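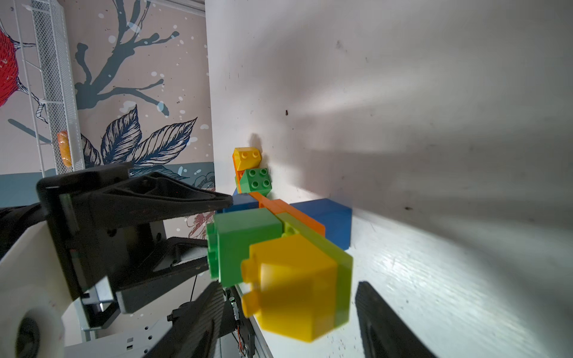
Zbigniew Bednarek wants it on record that the Munro cell ran fine until we started looking after it. He may have a point. We have been keeping the cell at Stadthorpe going since July, and this page is the gallery of our progress, such as it is. Toy bricks are the test load: cheap, cheerful, and very good at showing up a finger that closes a hair late.

The picture at the top is from the wrist camera, with one finger up against the stack just above a bright green brick. Ribbed black fingers get wiped down before every session – skin grease is the enemy, and so is lunch.

Finger alignment, same white tabletop or thereabouts as far as the camera is concerned. The upper finger is on the yellow brick, with the orange one lying at an angle among its neighbors. We check the pads every 60 cycles and swap them at 3000, or whenever Elínborg Vídalín gives them a certain look. 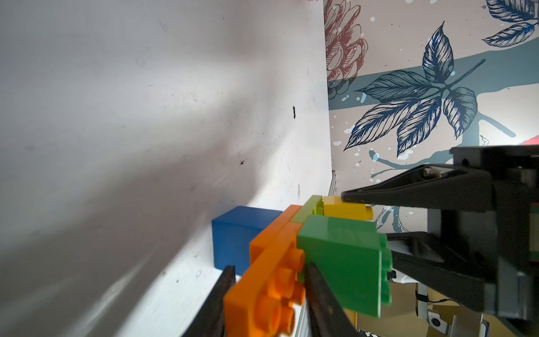 Do the finger screws need threadlocker?
A small drop of the removable kind on each, then leave the cell off for 16 hours. We once left it for 2 and spent the next morning on our knees with a magnet.

Spare pads are in the Lurnanley drawer, under the Prurov manual. Please put the manual back.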